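Wutico Snack Ratings: Data Card

Version 2
Last revised 2/25/19
Maintained by Remo Gentile and Olga Cunha, Ornbridge

Summary

Wutico is a collection of taste ratings for packaged sweet and salty snacks sold in the Ornbridge area. It contains 2911 individual ratings of 56 products. Each rating records how one taster judged one product on one occasion. The collection was prepared for students of food science and for small manufacturers who wish to compare a new product against items already on store shelves.

The card describes the contents of the files, the manner in which the ratings were gathered, and the limits that users should observe. It replaces the notes distributed with the first version.

Contents of the release

ratings.csv holds one row per rating.
products.csv holds one row per product.
tasters.csv holds one row per taster, without names or contact details.
wordlist.txt gives the permitted terms for the texture and aftertaste fields.
changes.txt lists corrections made after the first version.

All files are plain text in UTF-8 encoding. Fields are separated by commas, and the first row of each table gives the field names. Empty fields mean that no answer was recorded. They do not mean zero.

Fields in ratings.csv

rating_id: a number unique to the row.
product_id: matches a row in products.csv.
taster_id: matches a row in tasters.csv.
sweet, salty, bitter: strength of each taste, scored from 0 to 10.
texture: one or more terms from wordlist.txt, separated by semicolons.
aftertaste: a single term from wordlist.txt.
liking: overall liking, scored from 0 to 10.
would_buy: yes, no, or unsure.
remark: free text, at the taster's option.

The remark field was left in the taster's own spelling. Personal names and references to employers have been removed.

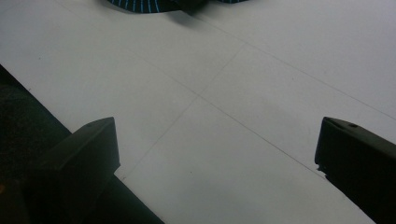
White surface with thin gray lines.

Selection of products

A product was eligible if it was sold sealed, required no preparation, and could be bought without a special order. Chocolate bars, pretzels, coated nuts, caramels, wafers, and flavored popcorn are all represented. Chewing gum and hard candy were excluded, as neither can be tasted and cleared from the palate in the time allowed. Products containing alcohol were also excluded.

Seasonal items appear only where the manufacturer sold the same recipe at other times of the year under different wrapping. In such cases the year-round name is used in products.csv, and the seasonal name is given in the alternate_name field.

Where a product was sold in more than one size, the smallest size was used. Miniature versions of chocolate bars are treated as separate products. Their ratio of coating to filling differs from that of the full bar, and tasters scored them differently often enough to justify the distinction.

Tasters

The release includes 396 tasters, all adults. Each completed a short form covering age group, usual snack purchases, and any food the taster avoided. Persons reporting an allergy to peanuts, tree nuts, milk, wheat, or soy were not enrolled. Tasters were free to decline any product, and a declined product produces no row.

Participation was unpaid. Tasters were recruited through notices at the McKinnon reading room and by word of mouth. The group is therefore not a sample of the general population, and younger adults are more heavily represented than older ones.

Tasting procedure

Products were unwrapped out of the tasters' sight and cut into pieces of equal weight where the shape permitted. Pretzels and nuts were served whole. Each piece was presented in a plain paper cup marked with a code. Tasters drank water between products and waited two minutes before proceeding. Chocolate was served at room temperature.

Products with a strong flavor, such as licorice and chili-coated peanuts, were always placed last in the session. The order of the remaining products was drawn by lot for each taster. The position of a product within the session is not recorded in this release. The omission is regretted, and the field will be added if the paper forms can be matched to the existing rows.

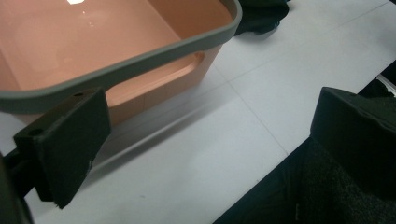 Scores were written by hand and entered twice, by two different persons. Where the entries disagreed, the paper form was consulted. Where the form could not be read, the field was left empty.

Changes from the first version

The first version used the heading "crunch" for a numeric score that tasters interpreted in different ways. Some scored loudness and others hardness. The score has been withdrawn and the texture terms should be used in its place. Three duplicate product entries were merged, and the caramel wafer listed under Flustasska has been moved to the chocolate-coated group, where its label places it.

Several remarks that had been attached to the wrong taster were corrected in May. The affected rows are listed in changes.txt.

Known limitations

Liking scores cluster between 6 and 8. Averages for closely matched products should not be read as a ranking without regard to the spread of the scores. Dark chocolate items received fewer ratings than milk chocolate items, and their averages are less stable.

Recipes change without notice. A rating applies to the product as sold at the time of tasting and may not hold for the same name today. The collection carries no nutritional information and is not suitable for advice on diet or allergies.

Permitted use

The files may be copied and used for teaching, study, and product development, provided that the source is credited. Ratings may not be quoted on packaging or in advertising. Attempts to identify individual tasters are prohibited.

Suggested credit line: Gentile, R., and Cunha, O. Wutico Snack Ratings, version 2. Ornbridge.

Corrections

Reports of errors should state the file name, the rating_id or product_id, and the nature of the problem. Reports concerning products.csv are handled by Olga Cunha; all others are handled by Remo Gentile. Accepted corrections are entered in changes.txt at the next revision.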